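Teleoperation notes: the tool case task

The tool case is now the longest task in the Andero set. Earlier tasks used one object and one target, and an operator could finish a demonstration before losing concentration. With the case the operator has to work both arms, keep the lid section clear, and bring each tool back into a recess shaped for it. Most of the failures recorded so far are at the last step, where the tool is above the right slot but turned a few degrees too far.

We collect in two ways. In hand guiding, the operator holds the arm at the wrist and moves it through the task with the joints in a low-stiffness mode. In remote control, the operator drives both arms from a pair of leader handles made by Fekasen and looks only at the head camera view. Hand guiding gives smoother paths near contact. It also puts the operator's hands in the camera view, so those recordings are used for joint data and the video is dropped. For anything trained on pictures we use remote control.

The target for the month was 200 complete demonstrations by remote control, plus 64 by hand guiding for comparison. A demonstration counts as complete when the tool is seated, the gripper is open and both arms have returned to the start pose. Partial runs are kept under a separate label. They have been useful for training the recovery step – regrasping a screwdriver that has rolled in the jaws, for example – and should not be deleted when disk space runs low.

Three changes to the procedure apply from this issue.

The start pose is now saved with each recording. Before this, it was read from the configuration file, and two sessions had to be relabeled after the file was edited between runs.

Operators should pause with the jaws open before closing on a handle. A pause of half a second is enough. Without it the policy learns to close while still moving, and pushes the handle along the tray.

Leader handles are to be zeroed at every operator change. The Mustonen calibration script does this in under a minute and writes the offsets to the log. A session with no offsets in the log will be rejected on import.

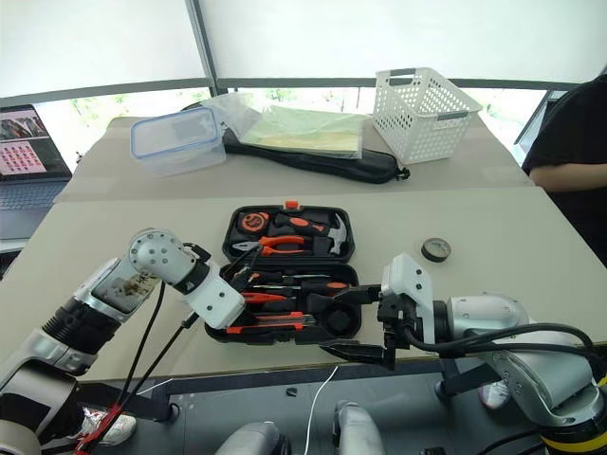

HUDVILLE, Jul 28, 2019 – The open case sits between the two arms, with the tape measure, pliers and hammer in the raised lid section and the screwdrivers in the lower tray. The hammer is the hardest of these to return. Its head is heavy relative to the handle, and a grasp too far back lets it tip during the lift. Operators should take it close to the head and lower it straight down, correcting rotation before contact with the lid insert.

Joint positions and gripper commands are stored together with the head camera video. Recordings longer than 1000 time steps are split at the point where the gripper opens, and the two halves share one episode number. The import tool handles this, but the older viewer does not and will show the second half as a separate episode.

Still open is the question of gripper force. The leader handles give no feedback, and operators squeeze thin handles harder than they need to. A lower current limit is being tested on the right arm only. Results will be reported once the comparison set is complete.

Contact: Andero newsletter desk, Hudville | © 2019 Andero | Back to top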